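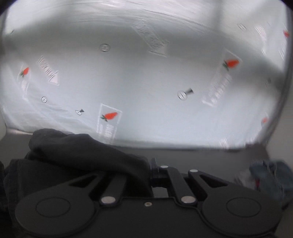 *Carrot-print plastic sheet, in the room where the sessions run.*

# Call for participants: folding clothes the Viltiditz way, or your own

Cotel is looking for 40 people to fold laundry with us in March. We'd like to find out if the Viltiditz folding method does what its fans say it does. We have our doubts, and you should know that before you sign up.

The claim is that a basket of mixed clothes, folded by the method, takes up less drawer space, wrinkles less, and goes faster once you've learned the steps. The first part may well be right. The second depends a lot on the fabric. The third we don't believe, at least for anyone who already has a way of folding pants and has used it since high school. But we've been wrong about housework before (we once argued against sock clips in print, and got letters), so we're going to test it on regular people with regular clothes.

## What you'd be doing

You come in for 2 sessions, a week apart. In the first one you get a pile of clothing and fold it however you do at home. You don't get any coaching, and please don't watch videos the night before. In between, you take home the Viltiditz booklet and practice if you feel like it. Most people won't, and we want the results to show that. In the second session you get a similar pile and fold it by the method, or as much of it as you remember.

The piles include trousers, shorts, shirts, and a few soft things with no obvious right way up. The booklet is at its most confident about trousers: zip, smooth the waistband, one leg over the other, then thirds. It has a lot less to say about trousers that reach you with the fly open and something else balled up against the waist, and in our experience that's how they reach you.

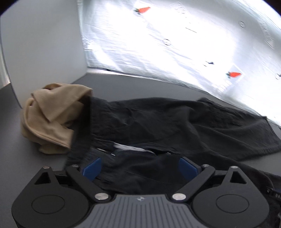

**Do I need to be good at folding?**

Being bad at it is fine, and so is being average. We'd only turn you down if you fold clothes for a living or have already taken a Viltiditz class.

## Who can apply

- Adults 18 and over
- You do at least part of the laundry in your household
- You can stand at a work surface for up to 40 minutes, or sit at one (tell us which, and we'll set the height)
- You can make both sessions. One session alone is no use to us, and we can't pay for it

We'd especially like to hear from people who think this whole thing is silly. The last folding survey we read was filled out entirely by people who had bought the book, and its results were as glowing as you'd expect.

## Pay and practical stuff

Pay is $18 an hour, including the time it takes to read and sign the forms. You're paid at the end of the second session. There is no bonus for folding fast or for liking the method. We mention this after seeing other calls that offer a gift card for "positive feedback," which seems to us like a poor way to learn anything.

Sessions are on Wednesday evenings, with one daytime slot if enough people ask for it. The room is on the ground floor of the Altora building, door 13, around the side. Parking is bad. The bus is better.

Wear whatever you like. All the clothes you handle will be ours, washed in unscented detergent. If you have a skin reaction to particular fabrics or detergents, say so when you apply and we'll change your pile or tell you plainly that we can't.

## What happens to the results

We time each pile, measure the finished stack, and ask you a short set of questions. Your name is kept apart from your answers. The write-up will go in the Chaturvedi household bulletin whichever way it comes out, including if it comes out boring. Viltiditz isn't paying for any of this and won't see the results before you do.

You can stop at any point, and you'll be paid for the time you've put in up to then if you stop during the second session. Stopping after the first counts as a missed session, so please check your calendar first.

## How to apply

Send us a few lines with your age, who does the laundry at your place, and how you fold a pair of pants right now. A rough description is plenty. "In half and then I give up" is a complete answer. Applications go to the Cotel front desk, on paper or through the contact form. We reply to everyone, though it may take us a week.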